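Pale rings on desk mat after cleaning, and monitor foot sliding

clukport_user
2 comments -- Share

I have a patterned desk mat, rubber backed, with a printed top surface. It sits under a monitor and keyboard. I cleaned it in October with a Hesemex surface spray and a microfibre cloth. Since then there have been pale marks where the spray landed first, and the monitor base slides if I knock the desk. It did not slide before.

Two things I would like to know. Is the paleness residue or has the print been damaged? And is there a way to get the grip back without replacing the mat? The mat is 80 cm long, so it does not fit in the sink. The desk top itself is painted and has not changed as far as I can tell.

I have tried wiping with plain water. The marks vanish while the mat is damp and return when it dries.

Dadach
Posted 2021-02-17
19 votes -- Share -- 2 comments

If the marks vanish when damp and return dry, it is almost certainly residue. A damaged print normally looks wrong in both states. Many general surface sprays leave a thin film of surfactant and sometimes a polish. On glass you would see it as smearing. On a textured print it dries in the low points and scatters light, so it looks pale.

The same film explains the sliding. The monitor foot has rubber pads, and these pick up the film from the mat. You need to clean both faces or the problem will come back.

1. Unplug and lift everything off. Lay the mat flat in a bath or on a draining surface outdoors.

2. Mix a small amount of washing-up liquid in lukewarm water. A teaspoon in a bucket is plenty. More than that and you are adding residue of your own.

3. Work it in with a soft nail brush in small circles, top side first, then the rubber side. Do not use a scourer, it will lift the print.

4. Rinse until the water runs clear, then rinse once more. People stop too early at this step.

5. Wipe the monitor pads with isopropyl alcohol on a cloth. Keep it off the screen and the mat. Some screen coatings do not tolerate it.

6. Before the mat goes back down, look across the surface at a low angle with the monitor standing on it. Film shows up as a change in sheen between one part of the pattern and the next, and it is much easier to see on a busy print of circles beside a plain dark screen than from directly overhead.
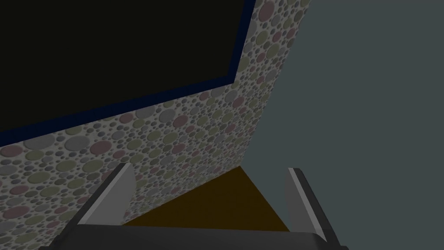 7. Dry flat, away from radiators. Overnight is usually enough -- the rubber holds water at the edges, so check there before replacing it.

If the pads still slide after that they have probably hardened. Self-adhesive replacements are cheap. Measure the old ones first, thickness included, otherwise the monitor will rock.

Mensah
2 votes -- Share

Just use 2,000 grit paper on the monitor pads, dry, a few light strokes. Worked on mine. Never bothered washing the mat.

Dadach
Share

Sanding is fine for hardened pads but it does nothing for the film on the mat. They will pick it up again.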